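Sarkach im Test: Schubladen öffnen für Fortgeschrittene

Wer einem Netz beibringen will, eine Schublade zu öffnen und etwas hineinzulegen, muss zuerst selbst sehr oft eine Schublade öffnen und etwas hineinlegen. Sarkach verspricht, dass man dabei wenigstens sitzen darf. Das Paket besteht aus einer Simulationsumgebung mit zwei Armen, einer Aufnahmesoftware und zwei Handreglern, die aussehen wie Duschköpfe aus einem Hotel mit Ambitionen. Wir haben damit sechs Wochen lang Demonstrationen gesammelt, zu dritt, in einem Büro mit Blick auf ein anderes Büro.

Vorweg zur Einordnung: Ich habe vorher mit Berketti gearbeitet, also mit echten Armen, echtem Tisch und einem echten Notausschalter, den ich häufiger gedrückt habe als die Leertaste. Edileuza Andrade kam von der Bildauswertung und hatte noch nie einen Roboter geführt. Recep Dağdelen hatte früher viel mit Skinner aufgenommen und hält seither jede Software für verdächtig, die beim ersten Start kein Passwort verlangt. Sarkach verlangt keins. Er hat es trotzdem installiert.

Installation und erster Start

Die Installation lief auf zwei von drei Rechnern durch. Auf dem dritten meldete das Programm, es fehle eine Bibliothek, deren Name mit der Fehlermeldung zusammen abgeschnitten wurde. Im Handbuch steht dazu der Satz »Wenden Sie sich an Ihren Administrator«. Der Administrator war Recep, und er wandte sich an das Handbuch.

Danach geht es zügig. Man wählt eine Aufgabe aus der Liste, setzt die Handregler auf null, drückt den Daumenknopf und ist im Geschäft. Mitgeliefert werden elf Aufgaben, vom Stapeln bis zum Umgießen. Beim Umgießen würde ich niemandem zusehen wollen, den ich noch respektieren möchte. Wir haben uns auf die Schublade beschränkt: aufziehen, gelbes Teil greifen, hineinlegen, fertig.

Die Handregler

Sie liegen gut in der Hand, sind aber schwerer, als sie sein müssten. Nach einer Stunde merkt man das im Unterarm, nach zwei Stunden in der Laune. Der Trigger für den Greifer hat einen angenehm langen Weg, man kann also wirklich langsam schließen. Bei den Skinner-Reglern gab es dafür nur offen und zu, und entsprechend sahen die Daten aus: lauter Greifer, die zuschnappen wie beleidigte Krebse.

Störend ist die Zuordnung der Seiten. In der Übersicht schaut man den Armen entgegen, der rechte Arm steht also links im Fenster und der linke rechts. Man gewöhnt sich daran, etwa so, wie man sich an das Rückwärtsfahren mit Anhänger gewöhnt, also bis es eng wird. Die Ansicht lässt sich spiegeln. Die Option heißt »Perspektive normalisieren« und sitzt im Menü für den Export. Warum auch nicht.
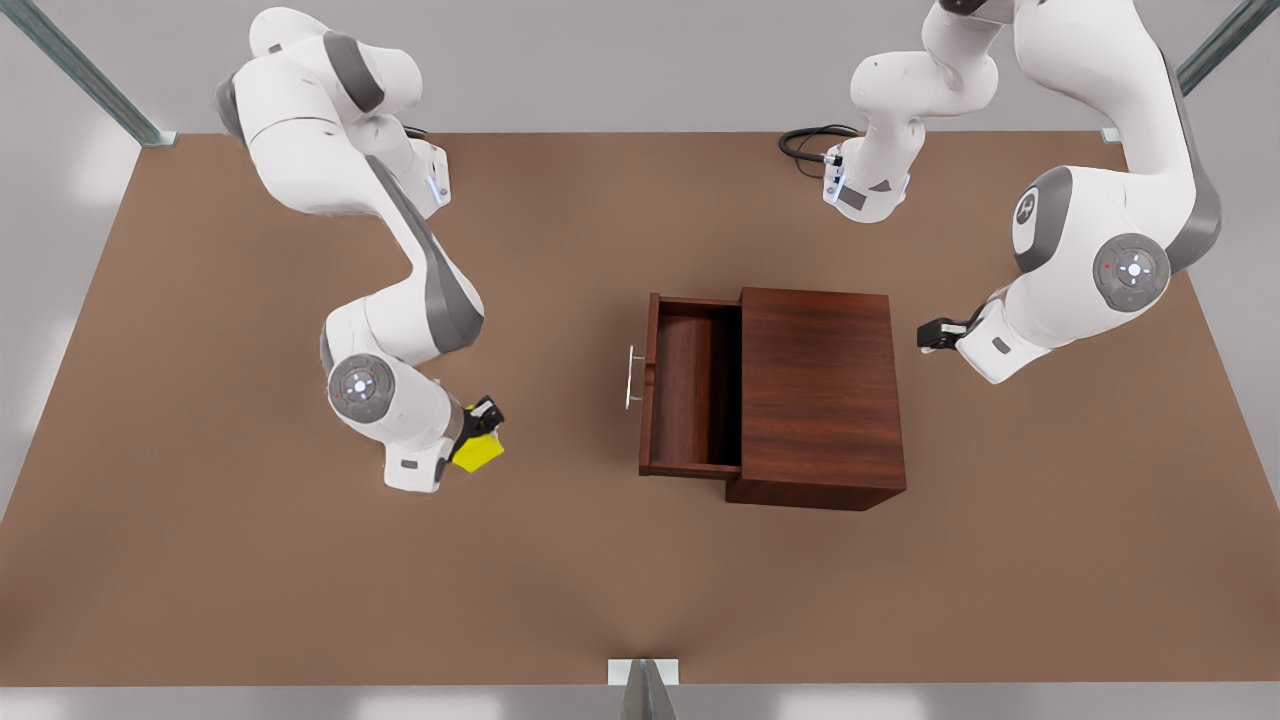
Wie viele Demonstrationen braucht man, bevor sich das Training lohnt?
Für eine eng gefasste Aufgabe genügt oft eine kleine dreistellige Zahl sauberer Durchläufe für einen ersten Versuch. Wie weit man danach gehen muss, hängt davon ab, wie stark Startpositionen und Objekte variieren sollen.

Zwei Arme, eine Schublade

Der kleine Schrank ist hübsch geraten. Die Maserung ist hübscher, als sie für ein Netz sein müsste, der Griff ist eine schlanke silberne Stange, und genau an dieser Stange verbringt man seine Tage. Steht sie senkrecht, muss der Greifer sich passend drehen, und das Handgelenk des Bedieners dreht sich mit. Edileuza hat sich dafür eine Haltung zugelegt, die an jemanden erinnert, der unter dem Sofa nach einer Fernbedienung angelt. Ihre Aufnahmen waren die besten von uns dreien.

Die Physik ist ordentlich. Die Schublade gleitet mit etwas Widerstand, sie federt nicht zurück und fliegt nur dann quer durch den Raum, wenn man den Greifer im Schrankboden versenkt. Das kann passieren. Sarkach erkennt es zuverlässig und bietet an, die Episode zu verwerfen, allerdings mit einem Dialogfenster, in dem »Behalten« vorausgewählt ist. Wer schnell arbeitet und die Eingabetaste mag, sammelt so eine schöne Kollektion fliegender Möbel. Bitte ändern.

Was mir fehlt, ist Gefühl im Regler. Bei Berketti spürt man, dass der Arm irgendwo ansteht, und zwar meistens zu spät, aber immerhin. Bei Sarkach vibriert es einmal kurz bei jedem Kontakt, egal ob der Finger einen Klotz streift oder den Tisch rammt. Nach einem Vormittag hält man die Vibration für eine Art Zustimmung.

Ob man überhaupt beide Arme braucht, ist eine Frage der Überzeugung. Recep hält mit dem einen den Schrank fest, während der andere zieht. Ich lasse den zweiten meistens daneben warten. Beides ergibt gültige Demonstrationen, zusammen ergeben sie ein Netz, das sich nicht entscheiden kann und mit dem linken Arm in der Luft herumfuchtelt wie ein Gast, der zahlen möchte. Daran ist das Programm unschuldig. Eine Seite im Handbuch über einheitliche Strategien hätte uns trotzdem ein paar Tage erspart. Wir haben sie schließlich selbst geschrieben, sie ist eine halbe Seite lang und beginnt mit »Der linke Arm bleibt weg«.

Aufnahme und Durchsicht

Nach sechs Wochen hatten wir 2.675 brauchbare Episoden auf der Platte. Geplant waren 4.000. Die Differenz verteilt sich auf verworfene Durchläufe, einen Absturz mit Datenverlust und eine längere Diskussion darüber, was »hineingelegt« bedeutet, wenn das gelbe Teil auf der Kante liegen bleibt. (Ich war für großzügige Auslegung. Ich wurde überstimmt.)

Die Durchsicht ist der stärkste Teil des Pakets. Jede Episode lässt sich auf einer Zeitleiste abspielen, Gelenkwinkel und Greiferöffnung laufen darunter mit, und mit einer Taste springt man zum nächsten Kontakt. Leerlauf am Anfang schneidet das Programm auf Wunsch selbst ab. Es ist dabei ein wenig übereifrig und hält auch ein längeres Nachdenken vor dem Griff für Leerlauf. Man kann die Schwelle einstellen, sie ist in Takten angegeben, und wie lang ein Takt ist, verrät ein Anhang.

Bewertet wird mit Sternen. Ich hätte gern einen Knopf gehabt, auf dem »ging, aber bitte nicht nachmachen« steht, das wäre für Lerndaten die wichtigste Kategorie überhaupt. Stattdessen haben wir drei Sterne dafür missbraucht und es zwei Wochen lang vergessen aufzuschreiben.

Die Greiferkamera

Neben der Übersicht zeichnet Sarkach den Blick vom Greifer auf. Er ist beim Sammeln mein Favorit: unten die beiden Fingerspitzen, dahinter viel brauner Tisch, und in dieser Weite ein gelber Würfel. Man fährt auf ihn zu und hat tatsächlich den Eindruck, etwas zu können. Die Tiefe schätzt man darin allerdings schlecht. Der Schatten am Würfel ist so weich, dass er als Hilfe wenig taugt, und wer nur auf dieses Bild achtet, greift gern ein Stück davor.

Banafsheh Karimi, die später das Training übernahm, hat uns gebeten, in den Aufgabeneinstellungen die Startlage stärker zu streuen. Der Würfel darf sich seitdem auch schräg hinlegen, und prompt musste man vor dem Zugreifen überlegen, an welchen zwei Seiten man ihn eigentlich haben will. Unsere Quote sank, ihre Stimmung stieg. Die Streuung selbst ist in Sarkach vorbildlich gelöst, ein Schieberegler für den Ort, einer für die Drehung, und eine Vorschau, die nur gelegentlich einen Klotz in den Schrank hineinwürfelt.

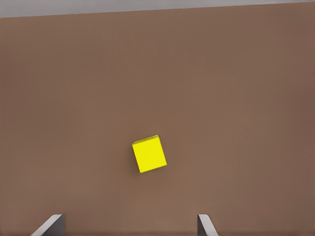

Bielefeld, im November

Nachtrag nach dem Update. Der Hersteller hat auf unsere Liste geantwortet, in Gestalt von Osvaldo Tavares, der im Support sitzt und ungewöhnlich höflich formuliert. Die Vorauswahl im Verwerfen-Dialog sei »von mehreren Kunden als kreativ empfunden« worden und ist nun geändert. Die Spiegelung der Ansicht liegt weiterhin im Exportmenü. Das Handbuch habe sie dort schon beschrieben, und das Handbuch ist offenbar das ältere Recht.

Neu ist eine Pausenerinnerung. Sie erscheint mitten in der Episode, vorzugsweise kurz vor dem Loslassen, und stoppt die Aufnahme. Man kann sie abschalten. Edileuza hat das nach einem halben Vormittag getan und seither keine Pause mehr gemacht, jedenfalls keine, die das Programm mitbekommen hätte.

Der Export wurde ebenfalls angefasst. Bisher schrieb Sarkach Bilder und Gelenkdaten in getrennte Ordner und überließ die Zusammenführung dem Schicksal. Jetzt kommt eine Datei pro Episode heraus, die Zeitstempel passen, und unser altes Konvertierungsskript durfte in Rente gehen. Wer noch mit Jallance trainiert, sollte vorher prüfen, ob die eigene Version das neue Format lesen kann. Unsere konnte es nicht und teilte das erst gegen 23 Uhr mit.

Für wen taugt das Ganze? Für kleine Gruppen, die schnell viele saubere Durchläufe einer überschaubaren Aufgabe brauchen und den Umstieg auf echte Hardware ohnehin noch vor sich haben. Diesen Umstieg nimmt einem Sarkach nicht ab. Wie unser Netz sich an einem Schrank mit echtem Staub in den Führungen anstellt, wissen wir noch nicht, der Termin am Prüfstand ist zweimal verschoben worden.

Gut: langer Triggerweg, Durchsicht mit Zeitleiste, Streuung der Startlage, neuer Export.
Weniger gut: Gewicht der Regler, einheitliches Brummen bei jedem Kontakt, Menüführung, Handbuch.
Fehlt: eine Unterarmstütze. Wir benutzen jetzt ein Sofakissen, das Recep mitgebracht hat und abends wieder mit nach Hause nimmt.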